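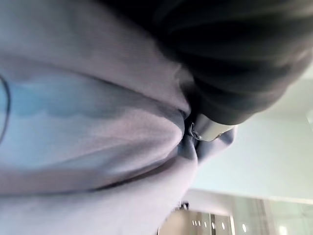
Keeping fabric and paper works in good order at home

Posted 30 November 2022 by Mélanie Hawthorne

Most of the works I get asked about were bought at a small gallery or straight from the studio, and came home in a tube or a bag with no instructions. These notes cover textile pieces, prints and drawings. Oil on canvas is a separate page.

Hanging a textile

Sew a sleeve of washed cotton along the top of the back and run a flat wooden batten through it. Seal the batten first, or wrap it in polyester film. Stitch through the backing only, and stop an inch short of each side so the ends of the batten can rest on hooks. Clips and pins leave marks that don't come out.

Keep it off any wall that gets direct sun. If you have no such wall, rotate the piece with something else every few months. I take mine down in August, when the light in the front room is at its worst, and put it back up when the clocks change.

Dusting

Use a vacuum on its lowest setting with a piece of nylon net held over the nozzle by a rubber band. Hold it just above the surface and work from the top down. Don't do this on anything with loose threads, beads or flaking paint. Those want a conservator.

Never wash a piece because it looks dull. Artists use dyes that were never meant to see water, and a printed area can bleed into the ground around it.

Storing it flat or rolled

Small textiles go flat in a box with unbuffered tissue between layers. Larger ones get rolled around a wide cardboard tube covered in the same tissue, right side out, then wrapped in clean cotton sheeting and tied loosely with cotton tape. If you have to fold, pad every fold with a sausage of crumpled tissue and refold along different lines once a year.

Label the outside. Title, artist, date, which end is the top.

Prints and drawings

Ask the framer for cotton rag mat board and hinges made of Japanese paper with wheat starch paste. Mervin Melnyk, who frames for the Friesen gallery, leaves a quarter inch between the glass and the sheet and tapes the back against dust. He charged me 486 dollars for a large one, UV glass included.

Unframed sheets can stay in a folder for years. Lift them by two opposite corners with clean, dry hands - cotton gloves snag on paper edges.

Paperwork

Keep the invoice, any certificate and a few photographs of front and back in one envelope, away from the work itself. My insurer wants separate paperwork for any single piece over 2,000 dollars, so check your own policy for its limit.

Still to come: plaster and unfired clay, and how to pack a work for the mail.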